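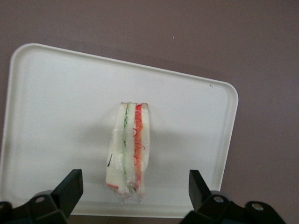 Does a sandwich need three slices of bread? Mine did for most of my life, and these days I'd say only if somebody else is going to carry it around for half a day before eating it.

Tuesday, July 23, 2024
By Hortensia Benavides

I have been buying the wrapped halves from the cold case at Polano again. You know the kind. White bread, two layers of filling, clear film pulled tight, stood up on the cut edge so that the stripes face you. They cost $3.90 if you get there before noon and I have never once seen them marked down after noon, so I don't know why I'm telling you when I get there.

My quarrel is with the middle slice. The stated purpose, according to every lunch article I have read, is "structure." I don't buy it. A sandwich with two slices and a decent amount of filling holds together fine in a lunch bag. I carried one to school for years under a history book and it came out flat but whole. What the middle slice does is take up room. Pull it out and you find that you paid for a thick sandwich and received two thin ones sharing a wall.

So I tried it at home. I made two the same evening, both with egg salad and cucumber, both on plain white bread from Carrasco, the long loaf and not the square one. The first was a normal sandwich. The second had the extra slice, egg on one side and cucumber on the other. I wrapped both, put them in the fridge overnight, and took them to work.

The triple won. I was annoyed about this for most of the afternoon. The cucumber had wet its own two slices and left the egg alone, and the egg half was as good as when I made it. The regular one had gone gray and slippery in the middle. I ate it anyway.

One lunch is one lunch, though, and I don't trust it much. I tried again in the same week with ham and a mustardy slaw, and that time I couldn't tell them apart except that the triple was dry. Too much bread, too little going on. If your fillings get along with each other they can share a room.

The film is the other thing. I used to think wrapping was just for keeping the crumbs in, and I still roll my eyes at people who have a method. My sister folds hers like a birthday present. But loose film is worse than none, as far as I can tell. The bread spreads at the bottom, the slices lean out, and then the corners dry up where the air gets in. Pull it tight before you cut, cut through the film with a bread knife, then wrap each half again. Yes, it wastes film. I tried the Dosurel wax sheets that everyone at work likes and the sandwich smelled faintly of crayon, so I'm back on the plastic until somebody talks me out of it.

About standing them on the cut edge: I assumed it was pure showing off. A sandwich lying flat shows you a square of bread, and nobody pays $3.90 for a square of bread. Stood up, it shows you the fillings, or at least the part of the fillings the shop would like you to see. I have bought a half from the Storcombe market that was packed to bursting along the cut and had nothing whatsoever in the corner. Bare bread, edge to edge. Squeeze the pointy end before you pay, gently, and if it goes flat between your fingers, put it back and get soup.

I stood mine up on a white tray in the office fridge to see if it made any difference to the eating. It did not. They did take up less shelf, and one of them fell into somebody's yogurt.

My bread notes, for anyone who wants to argue:

Crusts off is fine for a party and silly for a lunch bag. Butter goes all the way to the edge on the slices that touch anything wet. For the middle slice, butter both sides or leave it out of the sandwich altogether. Toasting the middle slice is advice I have seen in several places and I have tried it twice, and both times it was like biting a coaster.

I still think the shops use three slices because bread is cheaper than ham. But I packed another triple last night, egg and cucumber again, and I'd rather not discuss it.

Filed under: Lunch, Bread, Mild Complaints

More from the blog
Is the long loaf worth the extra walk?
Soup in a jar, and why I stopped
Egg salad without the celery
What I kept from the April pantry clear-out
Pickles: a grudge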